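Cabin bag only for a fortnight, or pay for the hold?
Board: Packing and luggage

bundetti70
Off to Ternow in September, 2 weeks, the other half wants to do it cabin bag only. I say madness. Hold bag is 70 quid return each which I grant you is steep. But two weeks!! Flat has a washing machine apparently. What do people do. Need to book the bags by tonight or the price goes up again

kerbside
Cabin only, always. You wear the same four things anyway. Roll everything, one pair of shoes on your feet and one in the bag, done

mossy_lane
Depends who's going. Just you two, fine. Kids, no chance. We tried it once with ours and were buying pants in a supermarket by day 3.

Hard shell or soft btw? Makes a diffrence. Soft ones squash into the sizer, hard ones don't.

bundetti70
Hard. Black one, ridges on the lid, built in combination lock, had it years.

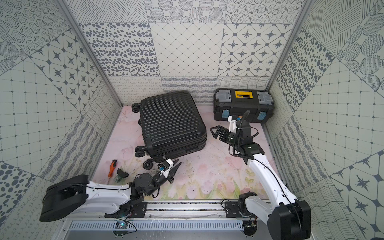

Wheels are fine, handle sticks a bit. The worry is the gate staff. Read on here that they measure the wheels as well now??

kerbside
They've always measured the wheels. Check the size on the airline's own page and get a tape on it, wheels and handle included. Don't trust the label from the shop

Huanca_Hal
Going to disagree with the cabin lot. Did 18 days that way last year and hated it. Washing stuff in a sink every other night, wearing my big coat on the plane in the heat, no room to bring anything home. Paid for the hold ever since. It's a holiday not a survival course

kerbside
He's got a washing machine in the flat, read the post

Huanca_Hal
"Apparently" has a washing machine. Read the post yourself. Ours had one too and it took 3 hours a go and flooded the kitchen

mossy_lane
Split it? One hold bag between the two of you, small backpack each. Half the cost and you're not arguing over who gets the shoes. Works for us.

Also take dark stuff. Greys, navy. Doesn't show the marks and it all goes in one wash

bundetti70
One between two isn't daft. Will put it to the boss. Already on the dark clothes, everything I own is grey anyway

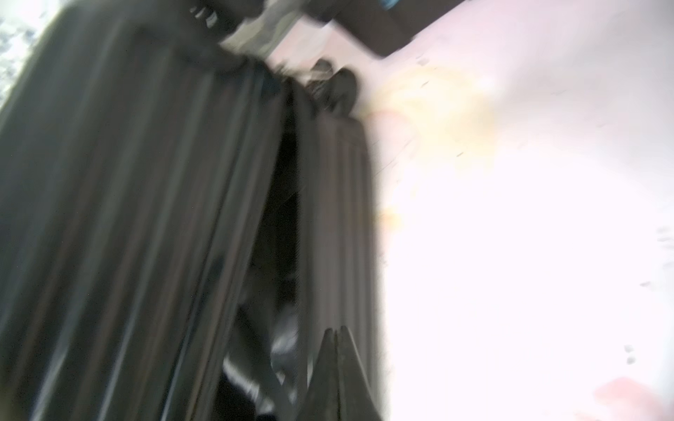

Dark grey, hanging up

kerbside
Stuff like that creases if you fold it. Roll it or lay it flat on top

jelik_jo
Hang it in the bathroom with the shower on hot, creases drop out. Not read the whole thread but weigh the hold bag at home, they charge silly money if you go over

Huanca_Hal
Not sure about the shower thing, never worked for me. Just got damp trousers

bundetti70
Right, booked one hold bag, 11pm and the price hadn't moved. Other half still reckons we could of managed without. Anyone know if there's a bus from Ternow airport that late or is it taxi only?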